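Ticket 3159 – Lid task fails during pickup (student project, kitchen bench)
Opened by: Nayara Prado
Assigned to: Deepak Awasthi
Opened: 7/17/21
Status: Waiting on reporter

Nayara Prado wrote:

Hi Deepak, and thank you again for all your patience with our club this year! We are the Hamum team, the ones doing the cooking bench project for the Biltley student showcase, and I'm afraid we have another puzzle for you. The arm is supposed to take the glass lid by its knob, lift it clear of the saucepan and put it down on the table. We ran it 21 times after lunch and it failed on 7 of them. Every failure ended with the same message, "grasp width out of range," and then the arm went back to its home pose as politely as you please.

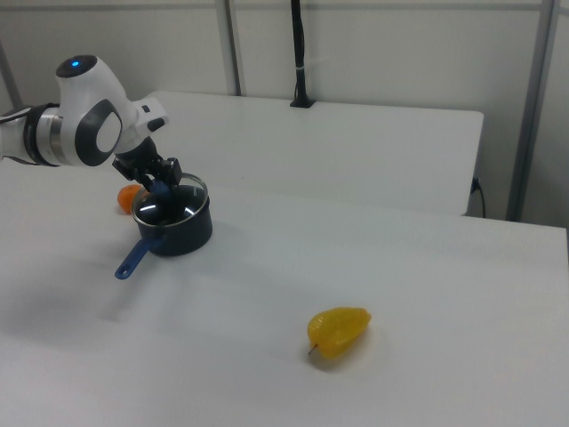

What we have tried so far: restarting the controller, loading the gripper settings from May, and slowing the approach down by half. The slower approach made us feel better but changed nothing in the log. Birsen Tekin also reran the hand-eye calibration, and her numbers came out so close to the old ones that we put the old ones back.

Deepak Awasthi wrote:

Hello Nayara, always happy to hear from your group. Could you look at the closing force in your task file? The default is 76, and I have a feeling somebody turned it down when you were practicing with soft fruit. A small knob on a glass lid wants a firmer hold than a tangerine does. Please also tell me whether the error comes up before the lift starts or partway through it.

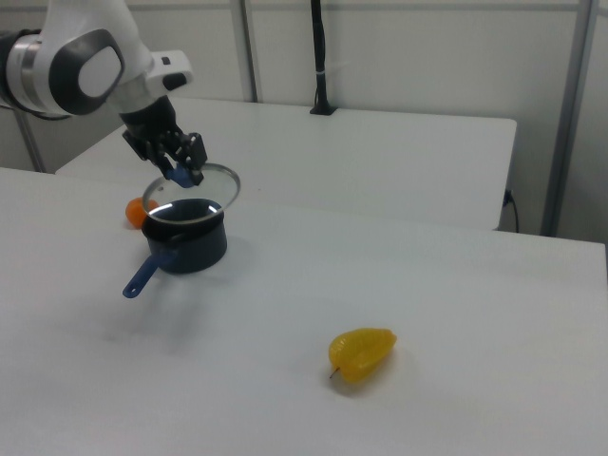

Nayara Prado wrote:

You were right about the force, it had been turned down (that was me, sorry!). With the default back in, the pickup is much steadier. The old errors all came partway through the lift, by the way, never before it. Now we have a smaller worry – the release. Sometimes the fingers open a moment late and the lid gets a little nudge as the arm backs away.

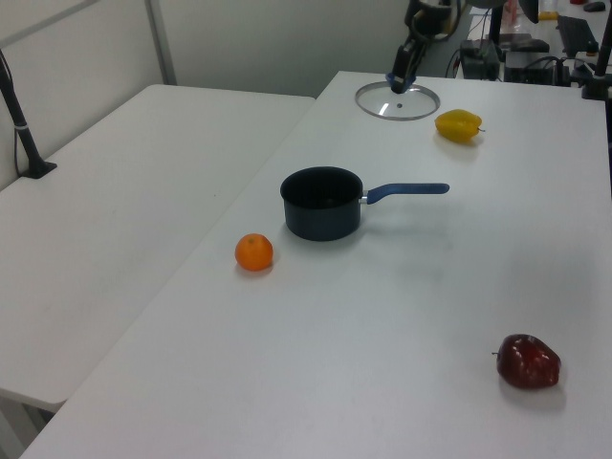

Release height is my best guess for the late opening. Aravind Warrier thinks the program still expects the knob to be where it was over the pan, and he may well have a point. We have been setting the lid down flat near the far edge of the table, with the yellow pepper just to the right of it, so even a small nudge matters to us. Could you tell us which line holds the release height? We'd rather ask than guess.

Deepak Awasthi wrote:

It's "place_offset_z," near the bottom of the task file. Lower it one step at a time, run it a few times at each step, and send me the log when you have it. I'll keep the ticket open for you.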